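Michelada tastes flat by the time I serve it – what am I doing wrong?

Leonie Wallner
Hi everyone! I make a big pitcher of micheladas for my sister's birthday every March (lime, tomato juice, a little soy sauce, hot sauce and light beer), and by the second round it's always flat and kind of sad. I stir it all together the night before so I'm free to chat. Should I switch beers, or is it my recipe?

Radoslava Charvát
Your recipe sounds lovely, so please don't change a thing there! Mix everything except the beer the night before, keep it in a jar in the fridge, and top up each glass when people are holding it. I use roughly 100 ml of mix to 300 ml of cold beer and stir it just once, very gently.

Fabian Lüthi
more ice

Theresia Wyss
I agree with Radoslava, and I'd chill the glasses too. Salt is the other thing, Leonie – a heavy salted rim makes the beer foam up and lose its fizz, so I go easy on it and put something salty on the side for people to nibble. Any oily little snack with plenty of garlic is wonderful with lime and tomato, and the 佳龙 bag marked 蒜香风味 (garlic flavor) is that sort of thing. 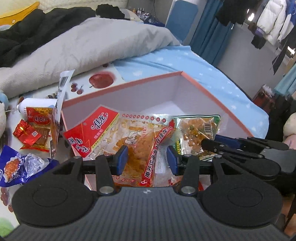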